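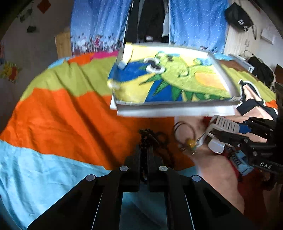

Jaws on a beaded strand, striped bedspread underneath.

Work notes on handheld gripper rules, 2024-01-06

Our collection rules for handheld grippers went to version four this week, and I promised Jurgita Baranauskienė I would write down the reasoning while I still remember it. Version three ran to 38 rules. Version four has 19. Most of the cuts were duplicates, and a few were rules that everyone signed and no one followed.

Beads and chains are where the old text was weakest. Version three said "grasp the object at its center of mass." For a cup that is usable. For a strand it is meaningless, as the center of mass moves every time a link does, and half the time it sits in open air. The replacement reads:

Rule 7. For strands, chains and cords, close on the material itself, at any point the operator can see. Bunching above the jaws is acceptable. A tail hanging between or beside the jaws is acceptable. Record which it was.

Uldis Rimkutė objected to the last sentence on the grounds that operators already have enough to write down. I kept it. At Girbridge we went back through 149 strand grasps and could not sort them afterward by grasp type without replaying every one. A single letter in the log (B for bunched, T for tail, BT for both) would have saved me two evenings.

Rule 8 covers what is under the object. The old rule asked for a flat, plain, matte surface. It came from the Emetum bench work, where that was easy, and it got copied into the home protocol without anyone asking whether homes have such surfaces. They have bedspreads with wide orange and light-blue bands, and folds that change when someone leans on the mattress. The new text drops "plain" and "matte" entirely. "Flat" survives only as a note that soft surfaces must be logged as soft. A jaw pressing into a mattress meets very different resistance from a jaw pressing into a table, and anyone fitting force estimates later needs to know which one they have.

Rule 9 is about clutter, and it is the one I expect complaints on. Version three told operators to clear everything within arm's reach. Version four tells them to leave the household as found, with three exceptions:

Remove anything that can be swallowed by a linkage. Loose thread, ribbon, hair ties.
Remove or turn over anything with a name, address or account number on it.
Remove anything the resident asks you to remove, without discussion.

Printed sheets, clothes on hooks, curtains and wall decorations all stay. Aušra Siliņa pointed out that dark objects against dark jaws are hard to segment, and that a brown strand on a black tip is close to the worst case. True. I would still prefer the hard case in the set, labeled, over a set that never contains it.

Rule 12 deals with two tools over one surface. The operator names the lead tool before the first grasp, and the second tool stays to its own side until the lead has released. No crossing. We had a crossing rule before, but it was written as a distance in centimeters, and I have yet to meet the operator who can judge centimeters while watching a jaw tip. "Own side" is crude and people follow it. Hands are covered by the same rule: a bare hand counts as a tool, and it waits its turn.

Rule 15, pivots. Check every pivot cap on the linkage by finger before a session, and again after any drop. This was formerly a weekly item on the maintenance sheet. Bujar Jurić moved it after the Hurnura batch, where one loose joint skewed the opening width across 3,286 samples — all of them recoverable, none of them pleasant to recover. It takes under a minute with a fingertip and a light wiggle. If a cap turns freely, stop and tag the tool.

Still open:

Whether a slipped grasp is one attempt or two. Version four says one if the jaws never fully reopen. I am not confident in that wording.

Whether translucent beads need their own code. Rimantas Rimkutė thinks so. I have not seen enough of them to say.

Whether the log should stay on paper. It stays on paper through January, and we look at it again after the next audit.

If you are still working from a printed copy of version three, the rule numbers do not carry over. Old rule 12 was about batteries.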